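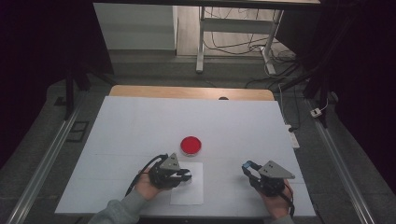
Cronin asked at the midpoint call whether a machine could set a table yet, and said a plain yes or no would do for the board. On the evidence of this period the answer is no for a full table and yes for a few single steps.

Progress report, Stilwood household tasks project
Period ending June

Work done

We recorded 1,721 hand-guided demonstrations with the paired grippers. All of them are short tabletop jobs, such as moving a small item to a marked spot, turning it over, or passing it from one gripper to the other. We discarded 49 where tracking dropped out. The rest have been labeled and passed to Bikevura for training.

Bikevura returned the first trained model in time for one round of tests. We ran 300 trials on the fixed arms. Placing a single item on a target went well when the item started near the middle of the work surface. Results fell off toward the sides, and the model did badly with anything thin and flat. It often closed on the rim, lost it, and tried the same grip again.

Folding has not started. The budget assumed we would begin in spring, but the placing work took longer than planned and we chose to finish it first.

Shop-floor tasks

Bestutix sent a list of 13 jobs from its packing area. We looked at each one on paper. Most need a person to notice that something is wrong, such as a torn bag or a part facing backward, and we have no data for that. Restocking small bins looks possible and we would like to try it next.

Problems

Our operators tire quickly with the grippers, and demonstrations recorded late in a session are slower and less even. Sessions now stop at 3 p.m. This has cut the daily total.

Spending

Equipment is on budget. Labor is over, due to the relabeling in the first weeks.

Next period

Collect more demonstrations away from the center of the surface. Repeat the trials with the new data. Begin folding with hand towels. We ask that the unused travel money be moved to labor, and we need a decision before the next session block is booked.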